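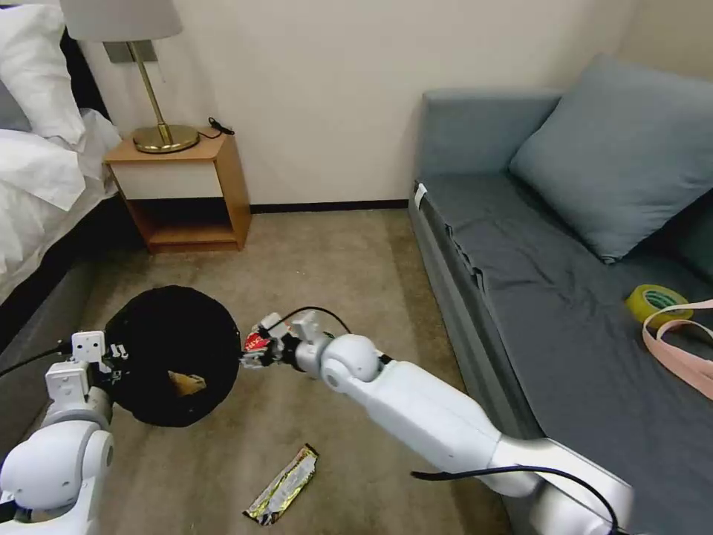 The Sevell kit is sold as a two-arm package for tidying small furnished rooms, and our project reviewed it as delivered. The left gripper carries the container and the right gripper collects. A red-and-white wrapper was pinched this way beside the round black receptacle.

Test items were wrappers, paper and a water bottle on carpet. Speed limit: 400 mm/s.
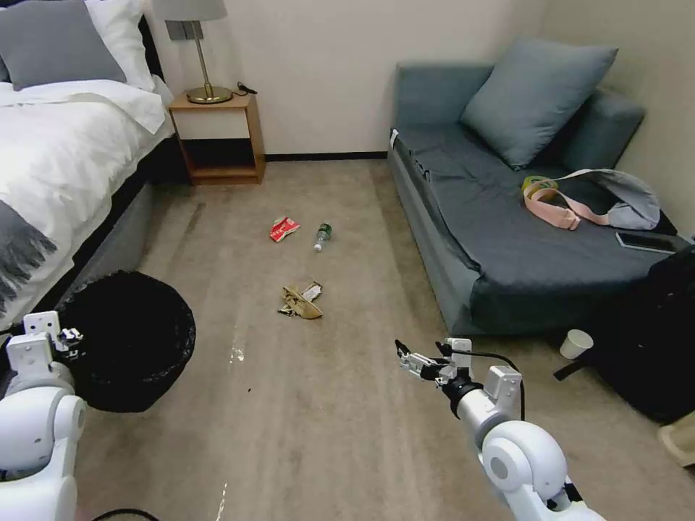

3. Observations

The right arm approaches foil from overhead.

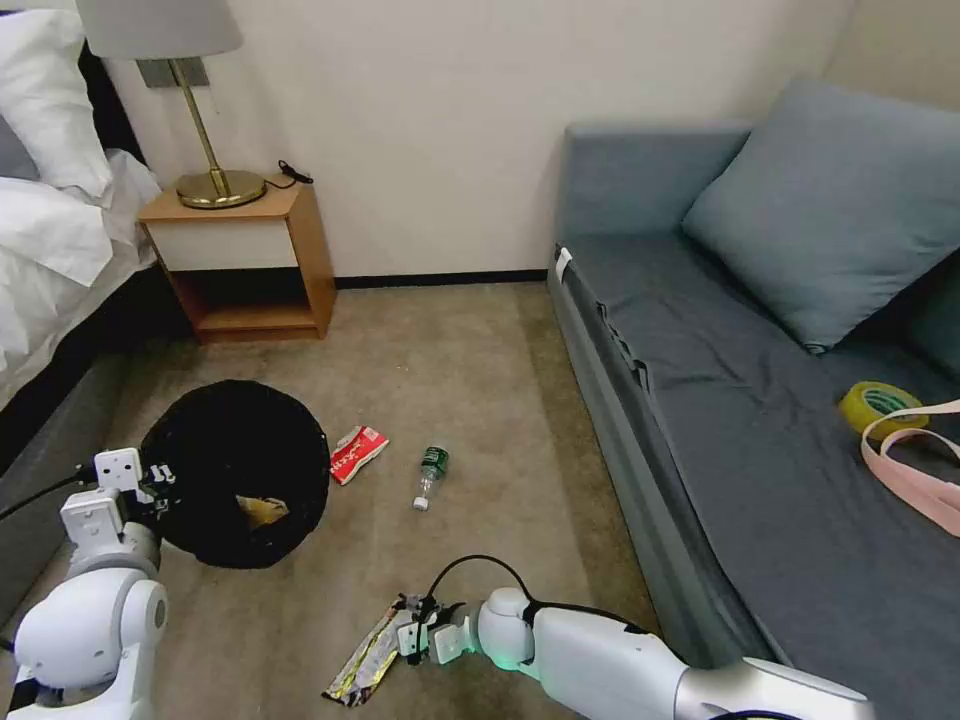

Fig. 3. Right gripper over silver and yellow wrapper.

Crumpled paper went into the same container as film. 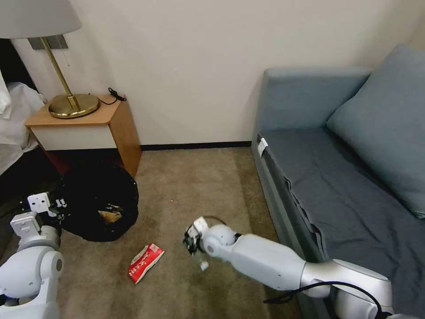
Fig. 4. Black bag, left arm at rim.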